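Veranstaltungen > Fachtage Automatisierung > Vortragsunterlagen

Sprechernotizen: Greifervergleich an Kartonagen
Vortrag: Crescencio Sepúlveda, Standort Ullach
Fassung vom 10.09.2021

Folie 1 – Begrüßung
Dank an die Gastgeber in Plandach. Hinweis, dass Rückfragen im Anschluss an Folie 4 vorgesehen sind.

Folie 2 – Gegenstand der Untersuchung
Verglichen wurden der Parallelgreifer Ravley und der Sauggreifer Alcaraz. Beide Greifer wurden am selben Arm und mit unveränderter Steuerung betrieben. Die Aufgabe bestand darin, Teile aus offenen Wellpappkartons zu entnehmen. Je Greifer waren 300 Versuche angesetzt. Die Vorversuche vom April sind nicht in die Auswertung eingegangen. 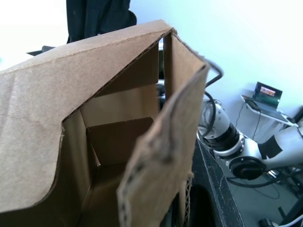 Kartons mit beschädigten Klappen wurden ausdrücklich nicht aussortiert, da sie auch im Wareneingang vorkommen. Für die Bahnplanung ist eine aufstehende Klappe als Hindernis zu behandeln. Die Kamera am Handgelenk erfasst die Innenwände nur aus bestimmten Anfahrwinkeln; den Zuhörern ist dies kurz zu erläutern.

Folie 3 – Ergebnisse
Ravley: 283 erfolgreiche Entnahmen. Alcaraz: 122. Die Differenz bitte nicht als allgemeines Urteil über Sauggreifer darstellen. Der Sauger verlor den Halt überwiegend an schräg liegenden Teilen; auf ebenen Flächen arbeitete er zuverlässig. Tabelle stehen lassen, bis alle mitgeschrieben haben.

Folie 4 – Weiteres Vorgehen
Vorgesehen ist eine zweite Versuchsreihe mit kürzeren Greiferbacken und einer geänderten Kamerahalterung. Die Freigabe durch die Standortleitung steht noch aus. Fragen zu Beschaffungskosten sind schriftlich an die Abteilung in Ullach zu richten.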